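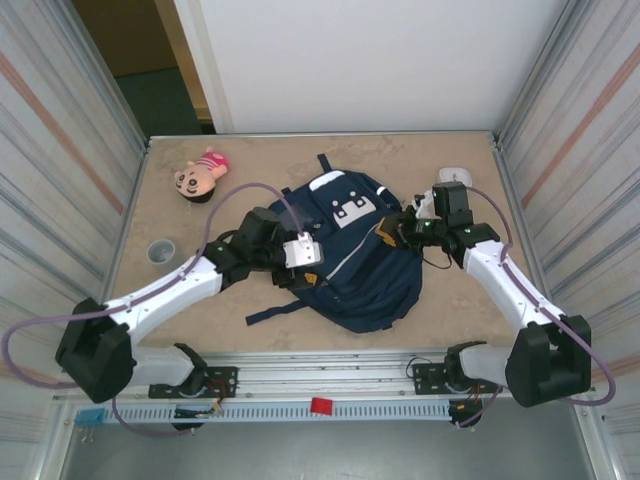

April 14, 2023
By Elvira Lozano
2 min read

The Gilldale school supply drive closed last week with 757 items in the Swanepoel Street storeroom. Most of it was paper, pencils and glue. Backpacks are always the hardest thing to get, and this year we had 123 of them. The plain dark ones go first with older kids, even a navy one with a cartoon face on the front pocket and a reflective strip across the top. Reflective strips matter to parents on the Skollik Road side, where there is no sidewalk past the feed store.

Families can pick up on April 22 and again on April 29, from the side door. Bring the blue card. If you lost the card, your name and the child's grade will do.

Books came in slower than last year. We have 207, mostly for grades three and up, and we could use more for beginning readers. Small paperbacks are fine. Please no textbooks, and no library discards with the stamp still in them. 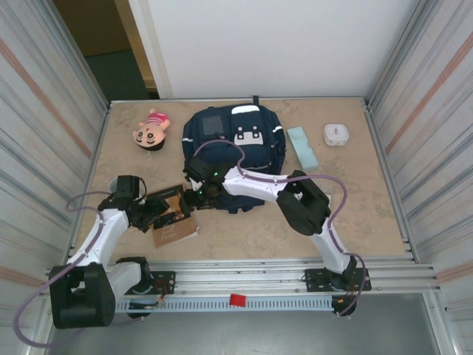
What we still need

Lunch containers with lids that close, plastic cups for the kindergarten rooms, and six more lined notebooks for the Stirnora bus group. Soft toys can come in too - clean ones only, and they go to the preschool table. Drop-off is at the front desk until 5:00.

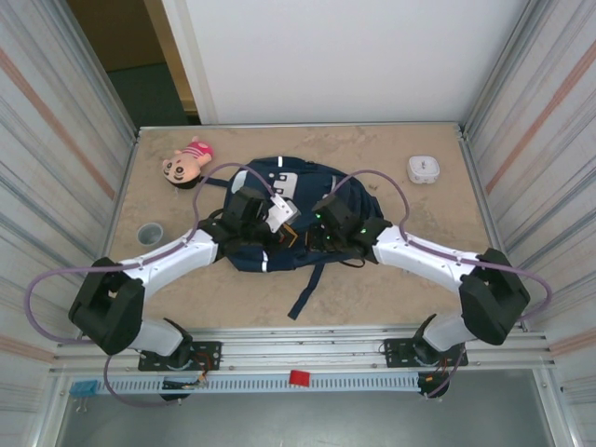

Marietjie Dlamini wrote to ask whether we could hand out bags in the evening next time, as she works days and had to send her sister twice. We are looking at one late pickup for the fall drive.

Contact: Gilldale Supply Drive, front desk | © 2023 | Back to top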